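TROMPORT, March 17, 2005 - Lubis Dive Center has added a night diving course to its training schedule and will begin taking bookings this week for the coming season. The course is open to certified divers age 12 and older and runs over three evenings at the Erkatberg quarry, which the center has leased for evening use through the end of August.

The course price is $795. It covers classroom time, quarry entry, tanks and weights, the course manual, and the use of a primary light and a backup light for each diver. Masks, fins and boots are not included and can be rented at the shop counter. Divers who bring their own lights should have them checked at the shop before the first evening.

Students start with a short classroom session on planning, light signals, buddy contact and what to do when a light fails. The first dive begins before sunset so that everyone can learn the entry and exit points while there is still daylight. The other two dives start after dark. Maximum depth on all dives is 40 feet.

"We have had a lot of requests for this course from people who finished their open water training with us and wanted something to do close to home," the center said. "Until now we have had to send them to the coast."

The quarry has a gravel parking area, a changing hut and a set of metal steps into the water. Lubis has put in a second guide line along the north wall and marked both lines with fixed lights. A shore attendant with oxygen and a radio will be on duty for every dive.

Surface water at Erkatberg stays cool well into summer, and the center recommends a full wetsuit with hood. Dry suits are allowed for divers who already hold a dry suit certification. Students under 18 need a signed parental consent form, and those under 15 must dive with a parent or a certified adult. All students must fill out a medical statement. Forms can be picked up at the shop or mailed on request.

The center has 26 places for the season. A deposit is due at booking and will be refunded in full if the center cancels because of weather or poor visibility.

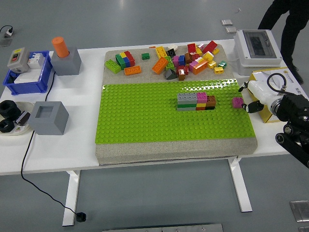 Bricks at the back of a board with a lime-green Duplo baseplate.

Lubis Dive Center is also extending its shop hours for the season. The fill station will stay open until 9 p.m. on course evenings, and rental gear may be returned the following morning at no extra charge.

About Lubis Dive Center
Lubis Dive Center offers scuba instruction, equipment sales, rentals and air fills in Tromport. It is owned by Pornar Water Sports, which also runs a swim school and a kayak rental dock.

Contact: Lubis Dive Center, Tromport, bookings desk

###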